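Stimville : les gobelets en carton de la cantine ont la vie dure 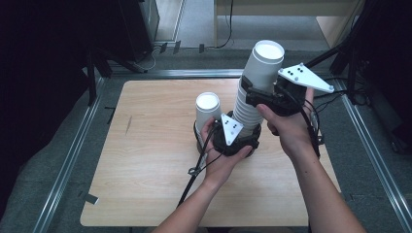 Deux piles de gobelets blancs au-dessus d'une table en bois clair, une courte et une haute.

Stimville, 17 juillet 2023

La municipalité de Stimville l'avait promis en avril : les gobelets en papier disparaîtraient des salles communales « avant l'été ». L'été est là, les gobelets aussi. Ils s'empilent toujours sur les tables de la salle Girnard, où se tiennent les goûters du centre aéré, les lotos et les réunions de quartier.

Le plan présenté au printemps tenait sur une page. Un stock de gobelets réutilisables devait être acheté auprès de la société Polstead, lavé sur place et rangé dans l'office. Coût annoncé : 1 291 euros, lavage non compris. C'est justement le lavage qui bloque. L'office de la salle Girnard ne dispose que d'un évier et d'un petit égouttoir, et le lave-vaisselle évoqué en réunion ne figure dans aucun document budgétaire que nous ayons pu consulter.

En attendant, la mairie a choisi une solution qu'elle qualifie de « transitoire » : mieux gérer le jetable. Une note affichée à l'entrée de la salle demande aux utilisateurs de remettre en pile les gobelets non utilisés, bord ouvert vers le haut, et de les regrouper par 30 avant de les rendre. Les gobelets servis, eux, doivent être emboîtés les uns dans les autres pour gagner de la place dans les sacs.

On veut bien croire que des gobelets emboîtés prennent moins de place que des gobelets jetés en vrac. De là à parler, comme le fait la note, d'une « démarche de réduction des déchets », il y a un pas. Un gobelet bien rangé pèse le même poids dans la poubelle. La mairie avance une baisse du volume des sacs de 75 %, sans préciser comment le chiffre a été obtenu ni sur quelle période. Interrogé sur ce point, le service des salles nous a renvoyés à la note.

Reste la question du tri. Un gobelet en papier comporte souvent un mince film plastique destiné à le rendre étanche, ce qui complique son recyclage. La référence commandée par la commune, livrée en manchons de 100 par le grossiste Shi, est présentée dans la note comme « recyclable ». Nous avons demandé la fiche technique du produit et l'attendons encore. Quant au regroupement par 30, il tombe assez mal avec des manchons de 100, et plusieurs associations disent ne pas avoir compris à quoi il servait.

Le sujet doit revenir devant le conseil à la rentrée. Aucune date n'est fixée pour l'arrivée des gobelets réutilisables, et la commande de jetables, elle, a été reconduite pour six mois.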